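Betreff: Re: [haushalt-praxis] Bettlaken und blaue Tücher: Falten oder nicht falten?
Liste: haushalt-praxis, Monatsarchiv Februar

Am Montag schrieb jemand aus der Butusari-Runde:

> Liebe Liste,
> wir haben unsere Anleitung fürs Bettenmachen überarbeitet.
> Neu ist der Schritt 2: Bevor das Laken glattgezogen wird,
> kommen alle losen Tücher vom Bett, werden gefaltet und
> am Kopfende abgelegt. Das spart nach unserer Erfahrung
> viel Zeit, und das Laken liegt am Ende faltenfrei.
> Wer mag, kann das so für Zinar übernehmen.
> Die Bilder liegen in der Ablage, Kommentare gern hier.

Danke für die Mühe, aber überzeugt bin ich nicht. »Nach unserer Erfahrung« steht da, und dann kommt keine einzige Zeitangabe. Wie lange hat es vorher gedauert, wie lange dauert es jetzt? Bei Toma haben wir im Winter 83 Durchgänge mitgeschrieben, mit und ohne vorheriges Falten, und der Unterschied ging im üblichen Durcheinander unter. Wer ein geübtes Händchen hat, ist schnell, egal in welcher Reihenfolge. Das Blatt dazu hat in der Ablage die Nummer 3232, schaut bitte selbst hinein.

Zweitens das Wort »faltenfrei«. Ich hole die Bilder mal in die Mail, dann reden wir alle über dasselbe:

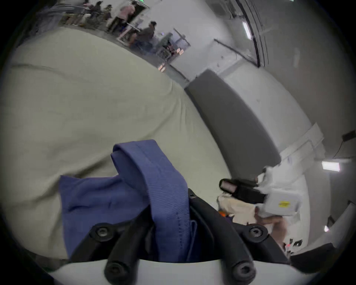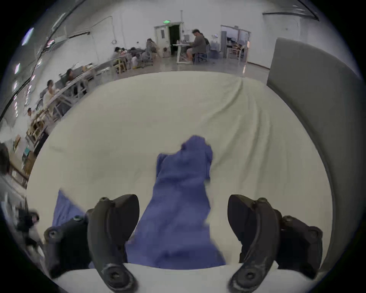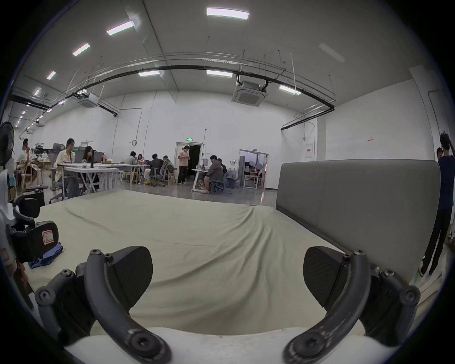 Aus der Ablage; das helle Laken und das blaue Tuch sind auf dem zweiten und dritten Bild zu sehen.

Das Laken hat auf beiden Bildern Falten, auf dem dritten läuft eine lange quer über die Fläche bis nach hinten. Mich stört das überhaupt nicht, so sieht ein Laken eben aus. Aber dann schreibt bitte »glattgestrichen« in die Anleitung und nicht »faltenfrei«, sonst steht beim nächsten Mal wieder jemand zehn Minuten am Bett und zupft an Stellen, die sich nach dem Hinsetzen ohnehin wieder verziehen.

Und das blaue Tuch liegt zerknüllt auf dem Laken. Gefaltet ist da nichts, und das Kopfende ist auf der anderen Seite. Entweder gehören die Bilder zu einem anderen Schritt, dann fehlt die Zuordnung, oder der Schritt wird so nicht gemacht. Beides kann ja sein, nur als Beleg für die neue Reihenfolge taugen sie mir so nicht. Das erste Bild mit dem Gurtband vor dem khakifarbenen Stoff würde ich aus der Anleitung ganz herauslassen, vom Bettenmachen sieht man darauf nichts.

Was mir auch fehlt: Was ist überhaupt ein »loses Tuch«? Ein Handtuch, ein Putzlappen, ein Kissenbezug? Für ein kleines Tuch lohnt sich das Falten am Bett, finde ich, nicht. Das nehme ich mit einem Griff weg und lege es auf den Stuhl. Bei einer Decke sieht es anders aus, die braucht Platz, und wenn sie am Kopfende liegt, liegt sie genau da, wo gleich die Kissen hinsollen. Also zweimal anfassen. Im alten Drendix-Blatt stand dazu »nicht auf dem Bett ablegen«, und ich habe bis heute kein Argument dagegen gelesen.

Mein Vorschlag wäre, den Schritt erst einmal als freiwillig zu kennzeichnen und die Zeiten aufzuschreiben, mit Uhr und nicht nach Gefühl. Wenn dabei herauskommt, dass es schneller geht, nehme ich alles zurück – ungern, aber ich tue es. Bis dahin bleibt es bei uns in Toma bei der alten Reihenfolge.

Noch eine Kleinigkeit: Die Anleitung ist jetzt etwa 600 Wörter lang. Für ein Bett.

Grüße aus Toma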